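Folding software group - minutes, February
Stumorar workshop, start 16:00
Chair and notes: Lukian Kushnir. Also present: one from Verkton, two from Kodeo.

1. Last month's minutes
Agreed, with one change. "Planner is stable" now reads "planner did not crash".

2. Perception
Kodeo say the new garment model finds shirt corners well from the wrist view. The chair asked what it does with a thin white sheet on a white table and got no clear answer. Kodeo also want to drop the background mask. The chair is against this while there are full shelves of bottles behind the table in the wrist view.

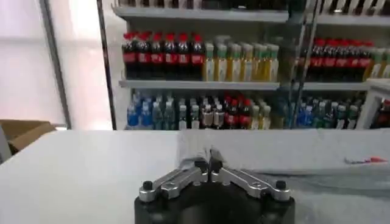 Mask stays in until Kodeo can show results with and without it on the same 25 recordings. Kodeo to send the list of recordings first, so that it can't be picked afterwards.

3. Two-arm control
Verkton reported 22 good folds with release 4 of the Kuzmenko planner. Asked how many were tried, Verkton did not have the number to hand. Asked what counts as good, they said the operator decides. The chair does not accept the figure for the report in that form.

There was a longer talk on grasp timing. Both grippers take a lower corner of the shirt, and the planner treats the two grasps as closed at the same moment.
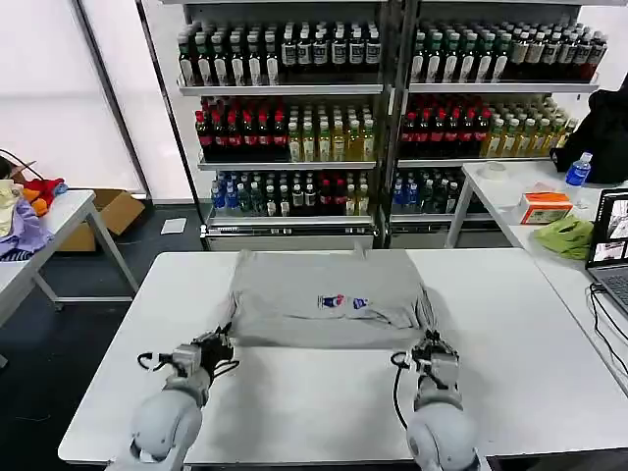
Verkton think a fixed wait before the lift is enough. Kodeo would sooner check finger position on each side. The chair prefers the check - a wait only hides the fault on slow days. Verkton to try both and log every attempt, failed ones included.

4. Bunched fabric
The fold planner still assumes a flat shirt at the start. Verkton call this a rare case. The others do not.

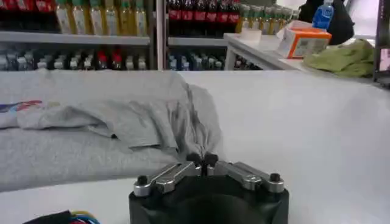 Wrist view: grey garment with a bunched section behind the fingertips.

No change to the planner agreed. Kodeo to add a "not flat" flag that stops the run, to be tested on 16 starts.

5. Any other business
Log viewer still shows the two wrist streams out of step. Carried over again.

Closed 17:25.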